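3.2 Cushion placement on the long sofa

Ten households, plus the Sasaki lounge as pilot. Same question each time: where do loose cushions end up, and when does a sitting room count as tidy? Coding by Maruyama and Ghorbani, disagreements settled by Yoshida. Long leather sofas gave the most trouble, smooth seats, cushions migrate. Floor counted as a seperate zone. 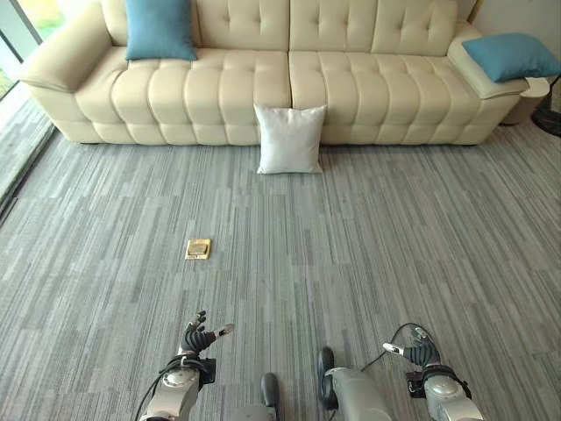 Figure 4. Cream leather sofa with two blue throw pillows on it; white square pillow on the floor, leaning against the seat front.

Fabric matters more than we expected. Chunky knit covers were put back by feel and squashed in the process, flat weaves got lined up by their edges. Not tested properly, see 5.1.

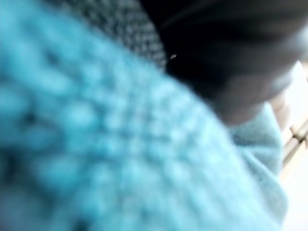 Does a cushion have to be upright to count as tidy?
Only if the householder said so in the entry interview. Most accepted a lean.

Backrest first, then arms. That order held in March and again in the summer visits. Corners filled before the middle, the middle is where people sit.

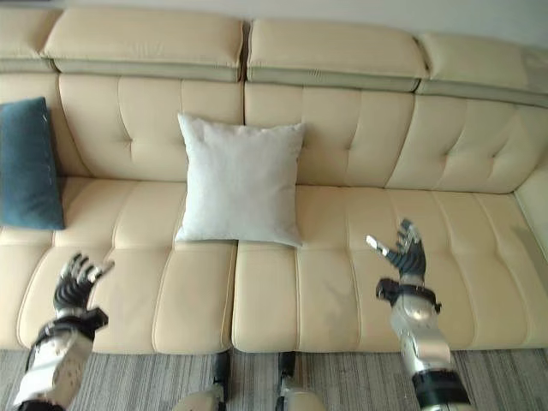
Figure 5. Tufted seats and backrests, with a dark teal pillow at the far left.

Knitted covers also hide their corners, so orientation could not be scored relaibly and was dropped for that group. Squareness kept for the plain covers only.

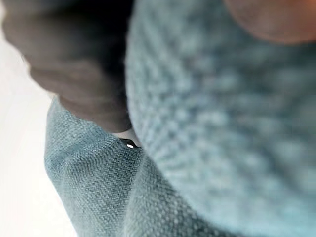

Plumping was logged as a separate act, even when it came straight after placing. Up to 84 entries are affected by this rule, all recoded by Chow.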